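The Floor Gets a Turn

I grew up with carpet. Brown carpet, the kind that forgave everything, and I think that's why I spent my first year with a zigzag floor being so bad at it. Carpet hides your sins. A pale floor laid in V's puts them on display, and if the light comes in low across the planks at breakfast, you get to eat your toast while looking at them.

When I told people I was writing a whole feature about mopping a bedroom, I got some looks. A bedroom! Kitchens get mopped, bathrooms get mopped, everybody agrees on that. The bedroom gets a quick once-over with the broom if somebody's mother is coming. But we walk in there with shoes on, we bring coffee in, we drop face cream, and then we climb into clean sheets with the bottoms of our feet telling the whole story.

So April 2024 was the month I decided to learn to do it right. I asked around, I read the backs of a lot of bottles (standing in the aisle at Dustdale, which must be used to me by now), and I got into more than one argument over the pattern itself. Do you mop along the zigzag? Across it? Does it matter?

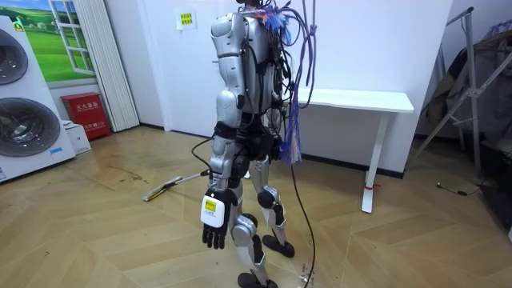 Coralie Stubbs thinks it matters a lot. Go with the length of the room, she told me, and let the pattern look after itself, because if you try to follow every little plank you'll be turning the mop head back and forth until supper and you'll leave a curved streak at each turn. She also thinks most people use far too much cleaner, and that the cloudy look they blame on the floor is just last month's soap.

I went home and tested the soap theory right away, and I hate to say it, but she has me there. I'd been pouring with a free hand. I cut it down to one capful in a bucket of lukewarm water, and after a couple of rounds the haze by my closet door began to lift. I'd been planning to buy a polish for that haze!

Damián Cáceres disagrees with her about direction, by the way. He works backward from the far corner in short overlapping strokes and couldn't care less which way the room runs. I've tried both. His is faster and hers looks better when the sun's out, so I do his on weekdays.

What they agree on is the flat mop. I was loyal to my string mop for years (it was a wedding present, don't ask), and it slopped water everywhere, and the seams of a wood-look floor don't want water everywhere. A flat one on a swivel goes on damp and lies right down on the planks, and with a telescoping handle you can make it long for the open floor and short for the closet. The pad is the part to fuss over. Once the edges go gray you're mostly moving dirt from one spot to the next, so I keep two and swap halfway through the room.

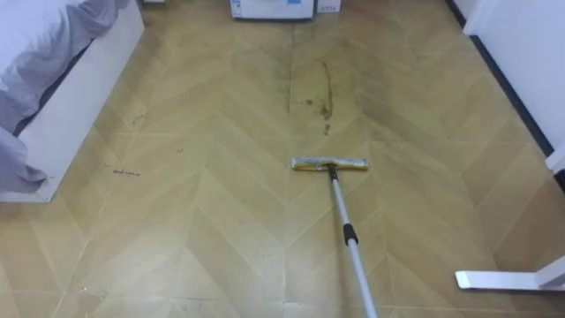
Stubborn streaks are their own subject. My old way was to lean on the handle and scrub like I was sanding a deck, and all I did was make a wider streak. Sun-ja Seo got me to stop. She lays a damp cloth over the spot, goes off to strip the bed or answer an email, and comes back to it in a few minutes. Then she wipes toward the middle, from the outside in, and only after that does the mop get a go at it. I've done this with dried coffee and with something under my nightstand that I never did identify, and it worked on both.

Little black scuffs are different. Water does nothing for those. A clean tennis ball does, or a dry cloth and some patience, and I like to do them first, on my knees, before there's anything wet to kneel in.

And please, lift the bedding. I mean it. Any blanket that hangs down to the floor is going to wick up your mop water and dust your clean planks in return. I flip mine up onto the mattress before I start, and then I drop the handle low and go in underneath as far as I can reach, where the lint has been raising a family since November.

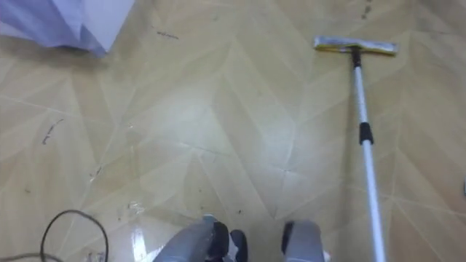
Drying is where I used to lose my nerve. I'd finish, feel very proud, and walk straight across it in socks to put the bucket away. Now I start by the window and back out through the door, bucket in the hall, and I shut the door behind me and stay out for 24 minutes, which is one episode of the show I'm watching. If there's still a dull patch when I come back, I buff it with an old T-shirt under my foot. You look ridiculous doing it. Do it anyway, it takes no time and it's kind of fun with music on.

I mop the bedroom every second Sunday now, pads in the wash straight after, no fabric softener.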